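**Notes from the Dernness Supper Swap, March 12, 2023**

Hello again, swappers! I meant to get this out last week, but then my oven door came off its hinge and I spent two evenings on the kitchen floor with a screwdriver and a bad temper. It shuts now, if you lean on it.

So, the big news first. We're up to 272 households on the mailing list, which still makes me a little dizzy (I remember when it was me, Soo-ah Hwang and a pot of lentils). Plenty of you only read along and never swap, and that's perfectly fine by me. But if you've been thinking about it, spring is a nice time to start - people get bored of their own stews right about now and will trade almost anything for something green.

**Getting your dish back**

I get more mail about missing dishes than about food, so let's talk about it. My own rule is simple: never swap out a dish you'd cry over. My grandmother's blue casserole stays home. What goes out my door is thrift store stuff, with my last name on a strip of masking tape underneath. Masking tape comes off in a hot wash, I know, so I redo it every couple of swaps while the kettle boils.

Nnamdi Obi uses nail polish on the bottoms of his, a little orange dot, and he says it has lasted over 4 years. I tried it and got polish on the counter, but you may have steadier hands.

If you've ended up with something that isn't yours, bring it along to the next swap and leave it on the returns table by the door. Plates, lids, odd spoons, all of it. You don't have to say a word to anyone. A plain plate with nothing written on it can be very hard to place, so please, please label them. 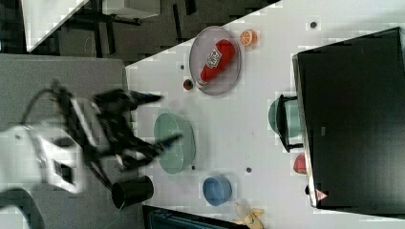 **What to cook when you're cooking for strangers**

Yu-ting Mak asked me what travels well, and I have opinions! Anything with a crust on top will go soft in the car. Anything with a dressing should go in a jar on the side. I've had the best luck with baked beans, meatballs, rice dishes and a cabbage pie that I'll type up for you one of these days (I make it by feel and have never measured the butter).

Portions: we say enough for five, even if you live alone. You can freeze what you get. Write down what's in it, all of it, even the boring things like flour and celery. We have a few folks with serious allergies and a card taped to the lid takes you a minute.

And please let things cool before you cover them. I opened a lid last month on some very sad, very wet potatoes. They were mine.

**Dates and odds and ends**

The next swap starts at 5 in the hall on Etim Street, same as before, and the doors close at 7. Park around the back if you can. Bello Ajayi is bringing his pepper soup again, so come early if you want any. In May we'll try a breakfast swap, which was Manikandan's idea, and I'm already planning muffins.

Somebody left a gray scarf on the coat hooks. It's at my place, washed and folded.

Recent items
Nine soups that freeze well
Swapping with kids in the house
Soo-ah's pickle notes, part 2
How to join the list
What we did with all that squash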